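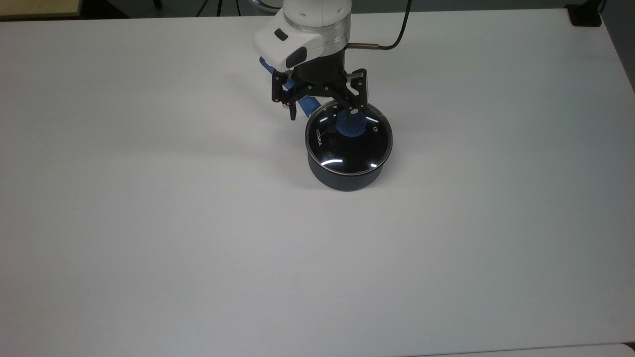
Eoin Phelan had been at Forcombe for 12 years and had written most of the rule book himself. Rule 5 was the shortest. No arm lifts a covered pot until a person has checked the lid.

"It slows us down," said Ketilsson. She had come over from the Gomenham site in November and wanted 600 lifts by the end of the month.

"It does," he said.

"At Gomenham we check one in ten."

"What do you do about the other nine?"

She didn't answer. He leaned over the table, put his thumb on the blue knob and tried it each way. Then he looked at where the fingers met the rim, stepped back behind the line and wrote his initials on the sheet.

"Lift 749," he said. "Pot with glass lid. Checked."

Ketilsson read the sheet over his shoulder. Every row had initials, all in the same small hand.

"And when you're on leave?"

"Then it's somebody else's initials."

She took the pen off the clip and moved round to the other side of the table.

"Show me where you put your thumb," she said.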